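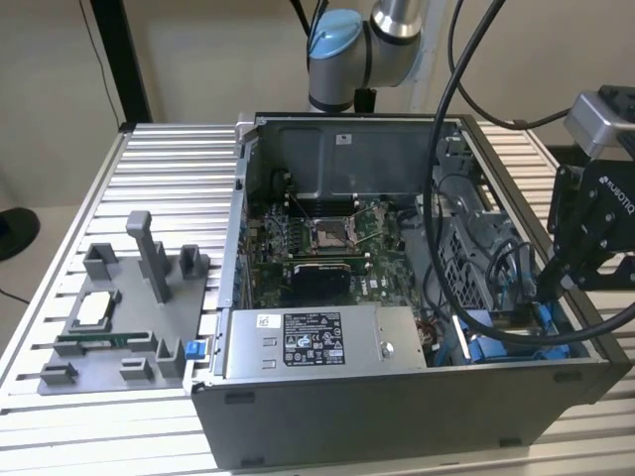
Brudell Hardware Reuse Team

Guides > Desktops > Taking a tower apart for parts

How to strip a desktop tower for parts

Posted August 2022 | 14 shares | 2 comments

Use this guide for office towers that still have a good board and power supply. You need a Phillips screwdriver, a few small cups for screws, and a wrist strap.

Before you open it

Shut the computer down, unplug the power cord, and hold the power button for a few seconds. Pull every other cable from the back. Lay the tower on its side and take off the side panel, so the motherboard faces up. Clip the wrist strap to bare metal on the case.

Take a photo of the cables now if the case might be rebuilt later.

Graphics card

Undo the screw at the bracket. Press the catch at the end of the slot and lift the card straight up by its edges. If it won't move, the catch is usually still closed. Put the card in an antistatic bag.

Memory

Open the clips on the memory slots and pull each stick straight out. Some boards have a clip at one end only. Label the bag with the size and speed printed on the stick.

Processor

Remove the cooler first. If the paste is holding it, twist it gently — don't pry. Release the socket lever, raise the frame, and lift the chip out flat. Close the frame again when you are done. An open socket catches screws and dust, and the contacts bend very easily.

Drives

Unplug the data and power cables at the drive end. Colored plastic latches mean the caddies come out without tools: squeeze and slide. Drives go to the wiping shelf and not in the general parts bin.

Power supply

Unplug the board connectors and anything left in the drive cage. Take out the screws at the back of the case and support the unit with one hand as it comes free. Don't open the power supply itself. Copy the wattage from its label onto a Stasik tag.

Leave the motherboard in the case unless the order asks for a bare board.

Related guides
Sorting and storing case screws
Wiping drives with Kiltosine
Testing a used power supply
Which memory fits which board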